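Section 4. Recording Your First Cup Session

Your grippers are paired, your head camera is live, and the Plindano recorder shows two green bars. Now for the fun part! In this section you'll record real demonstrations that your model can learn from. The cup task is a great first one: it's short, it uses both hands, and you can run it on almost any table.

4.1 Before you pick up the grippers

1. Clear the table of everything the task doesn't call for. Chairs, shelves and people in the background can stay where they are. A model that has only seen a bare room will struggle in a busy one.

2. Wipe the finger pads with a dry cloth.

3. Check the marker cube on each gripper. Every printed face should be clean and flat. Replace a cube with a peeling face before you record.

4. Open a new session and type a task name. Keep it plain, such as "move cup to center." Everyone on your team should use the same wording.

CAUTION: Keep charging cables and power strips away from the spot where you stand. You'll be watching the cups, and your feet will wander more than you expect.

4.2 Recording

5. Hold both grippers over the table with the fingers pointing forward. Wait for the short tone.

6. Squeeze both triggers fully, then let go. The recorder uses this to line up the two hands.

7. Do the task at an easy, steady pace. Look at the cup you're reaching for, so the head camera sees it too. 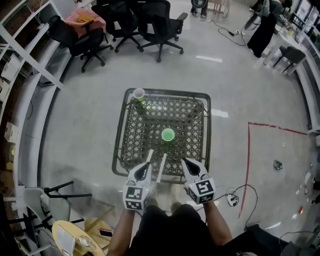
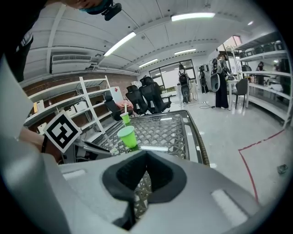

Head camera view first, then the view from a gripper.

8. Bring both grippers back to your starting pose and hold still until you hear the second tone. The episode saves by itself.

9. Move the cups to new spots and go again. Big changes are welcome! Try the corners, swap sides, put the cups close together.

NOTE: Fumbles are useful. If you miss a grasp and recover, keep the episode. Delete it only if you stopped partway or a tracking warning came up.

4.3 How many episodes do you need?

Aim for 70 clean episodes before your first training run. You'll be surprised how quickly they add up once you find a rhythm. Kenna Haldane's group at Arholm built their cup set to 2976 episodes, and they still tell new operators to start small, train, watch what the model gets wrong, and record more of exactly that.

Take a break after every 7 episodes or so. Tired arms drift, and the drift shows up in the data.

4.4 Checking your work

10. Open the session in Pestivis and play a few episodes at double speed, with all the camera views side by side.

11. Look for gaps in the tracking line. A short gap is filled in automatically. A long one turns orange, and that episode should be marked "skip."

12. Press Upload. Leave the recorder plugged in until the counter reaches zero.

If the two hands look out of step during playback, go back to step 6 and squeeze a little more firmly next time. For repeated tracking gaps, see Section 7, Lighting and Markers.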